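Home Questions Tags Unanswered Ask

Tagged: end-effectors / handheld-demos / good-practice / soft-goods

What rules do you actually enforce for handheld gripper sessions on clothing? (home bedrooms)

Asked by Zakhar Sirko, in March

Trying to write a one-page rule sheet for people who do garment sessions with the handheld two-finger gripper. Folding mostly. Sweaters, shirts, towels. Done on a bed in a normal home, so no lab bench, no fixed lighting, no floor tape.

What we have right now is 4 lines in a chat message and everyone reads them differently. One person smooths the garment by hand before starting, one person doesn't. One person stops when the cloth slips, one just keeps going and regrabs. Then the review people reject half and nobody knows which half was wrong.

Looked for a standard. The industrial stuff is all guarding and stop distances for powered arms, doesn't fit, a person is squeezing the thing. There's a Tranditz guide floating around but it's written for hard parts in trays. Fixed start pose, fixed part pose, zero tolerance on background. You can't do that with a sweater. It lands how it lands.

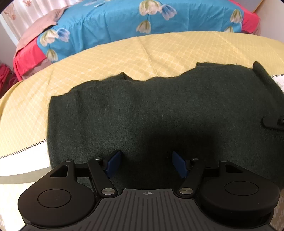

So my questions, sorry for the pile:

- start state. Jaws open over the cloth, ok. But how flat does the cloth have to be? Do you allow it rumpled, or is there a reset step?
- how far off the cloth should the fingertips be at start
- patterned bedding. Do you allow it. I've heard both
- free hand. Allowed to touch the garment or never?
- dropped grasp, keep or toss
- how long before a break. We've had people go way too long and the folds at the end are garbage

Also does anyone clean the finger pads on a schedule. Knits shed. Wondering if lint makes the grip worse or if I'm imagining it.

Not looking for a 26 page document. Want something a tired person can read standing up.

Comments (2)

Ebbe Bråten: which gripper? pads matter a lot for knits
Zakhar Sirko: linkage type, blue flat pads, passive. Same as half the people on here I think

2 answers, sorted by votes

Answer 1, accepted. Lachlan Laing

We went thru all of this last year with the Prondedbridge folding work. Not saying ours is right, but it stopped the arguing.

Start state first since it causes the most trouble. We stopped saying "flat". Flat means nothing with a knit. What we say now: whole garment on the bed, no part hanging to the floor, and you can say out loud which way the neck points. That's it. Rumpled edges fine. Sleeves tucked under fine, long as they weren't tucked there on purpose to make it easy. If you pre-smooth by hand you write "smoothed" in the notes. If you don't write it, reviewer assumes you didn't.

Partly folded starts are ok too but they need their own label. We had a mess where people picked up again after a break, garment half folded, and logged it as a fresh start. Reviewer sees a fold in second one and no idea where it came from. So: fresh / partial. Two labels. Don't make five, we tried, people pick the first one in the menu every time.

Fingertip height. We don't measure. Jaws open, pads above the cloth, not touching, and the spot you're going for is between them or just ahead. Hold still for a slow count of two, then go. The hold matters more than the height. Without it the first grab is always rushed and the trim tool eats the front of it. 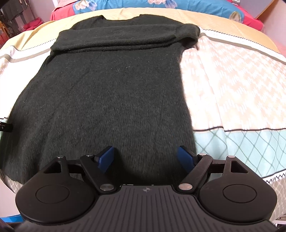 Garment Handling Working Group | Prondedbridge shared practice pages

That's where the long version of the above lives, if you have a login. The short sheet is what gets used though. Pasting the bits you asked about, more or less as they stand:

START. Garment all on the bed. Label fresh or partial. Jaws open, hold, go.

BACKGROUND. Any bedding allowed, patterned included. Do not strip the bed for the session. Do not swap bedding halfway thru a set. Move phones, papers with names or addresses, medicine, anything you wouldn't show a stranger.

FREE HAND. Off the garment from start to finish unless the task says two-handed. Leaning on the mattress is okay if it doesn't drag the cloth. If you touch the garment by mistake, finish the attempt and mark it.

DROPS. Keep going. A dropped grasp and a regrab is a good record, long as you regrab within one try or two. Third miss on the same edge, stop, mark it failed, reset. Failed ones get kept. Do not delete anything yourself.

SPEED. Same speed you'd fold at if you were talking to someone.

PADS. Wipe before each set. Dry cloth. Look for fuzz packed along the pad edge.

BREAKS. After every 2 garments or when your thumb says so, whichever first.

On patterned bedding, the hard-parts people always want it plain. For a robot that's supposed to work in somebody's bedroom that makes no sense, real beds have quilts and flowers and three blankets on them. The one thing I'd watch is dark garment on dark bedding. Allowed, but reviewers miss edges, so we ask for more light. Open the curtain, turn the lamp on. Don't move lamps during a set, moving shadows are worse then dim.

Lint, you are not imagining it. Or at least we saw the same, slippier as the set goes on with fuzzy knits. No numbers for you, just wiped pads vs unwiped pads and people complaining less.

One more, the reviewer rule. A reviewer has to name the line that got broken. "Looks bad" is not a rejection. This did more for us than anything in the operator sheet. Before that I was rejecting stuff on mood, I'll admit it.

Comments (3)

Zakhar Sirko: this is great, taking the fresh/partial thing straight away. Whats your rule when the cloth slides off the bed mid attempt?
Lachlan Laing: failed, keep, reset. Don't chase it to the floor, people bend down and bang the linkage on the bed frame. Ask how I know
Patricio Bravo: +1 reviewer names the line. We added a drop down for it, worked fine

Answer 2. Calum Tennant

Agree w/ most of above, disagree on speed. "Same speed as if you were talking" is too loose. Some people talk fast.

Lifting is the problem. Small pinches and drags, fine, any speed. But when you pull a sleeve or a corner up high it whips, it blurs, it covers whatever was behind it, and nobody downstream can tell cloth from cloth. We did a batch of 300 at Tennant (yes family shop, no relation to anything bigger) and roughly a third of the rejects were a lift done too quick. All the same mistake. So we've got a lift rule by itself:

Lift slow. Stop at the top. Then move sideways. Never up and sideways in one go.

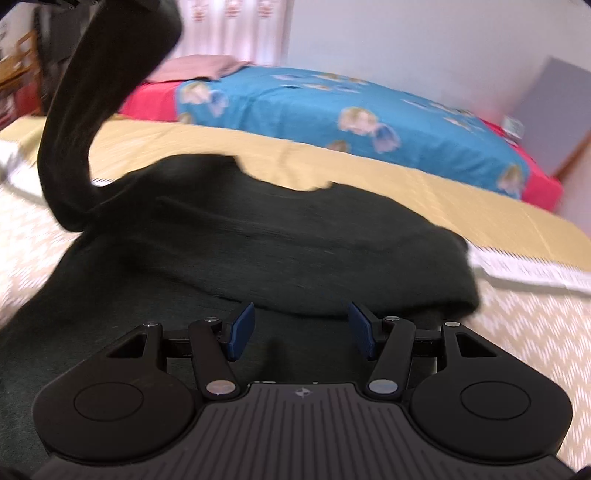

And lift only as high as the fold needs. Folks doing big garments like to get the whole thing in the air and flop it over because thats how you'd do it with hands. Arm on the other end may not have that reach. Check the reach of whatever arm you're targeting and put a height on the sheet, something people can see, like "not above your chin". We had it in inches first, useless.

Other stuff, random order:

- tie back long sleeves, your own I mean. Cuffs get in the jaws
- check the pivots before you start. Open close open close. If it feels gritty stop and tell someone, don't oil it yourself
- rings off
- one garment on the bed at a time. A second one the same color in the pile will ruin your day
- if somebody walks in, stop. Don't wave them out with the gripper

Breaks I'd go shorter then Lachlan if it's heavy knits. Stiff linkage plus thick cloth is a lot of squeezing. Our Saturday people were doing long runs and the last folds you could see the hand getting lazy, pads not closing all the way. We put a timer on the wall.

The Tornex checklist has a decent bit on consent for home sessions. Who lives there, which room, who signed. Worth stealing even if the rest isn't for you. Have it signed before the first set and keep it with the set, not in somebodys inbox.

Comments (2)

Ebbe Bråten: "stop at the top" adds dead time tho, our trainer hated it
Calum Tennant: a short stop. If they want it gone they can trim it, can't un-blur it

You must be logged in to answer this question.

Related: Passive gripper pads, when to replace / Who signs off a rejected set? / Two-handed folding, which hand leads

Contact | Community rules | Copyright the posters | Back to top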